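13/07/2019
By the project office, Irkosent

Progress report to Riquelme: desk and lighting refit, Plilludau reading rooms

Work in this period covered the replacement of desk surfaces and task lighting on the upper floor. All 54 places now have a white top. The old tops had swollen along the front edge and were not worth refinishing. They went out with the April clearance at no charge to the grant.

Lamps were supplied by Sillulen in 2 deliveries. The first was short by 4 units, which arrived nine days later. Each lamp was tested for an hour at full output before being placed. Target light level at the desk was 300 lux with the curtains drawn. All places in the east room met it. In the west room the corner places fell short until the lamps were moved closer to the reader.

Gray pleated curtains stay in use behind the desks. Cleaning was considered and put off to October, when the rooms close for floor work.
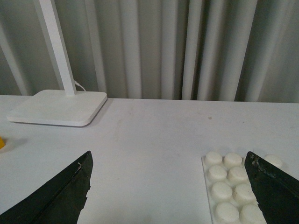

Cable routing remains open. The lamp leads are left free at the back for now, and clips have been ordered. Marks on the tops have been reported by staff. Two cleaning products are on trial, and the result will decide what goes into the maintenance sheet.

Spending is within the approved budget for both desks and lamps. The unspent part of the delivery line is requested for the clips and for spare bulbs. A revised cost table will follow with the next claim.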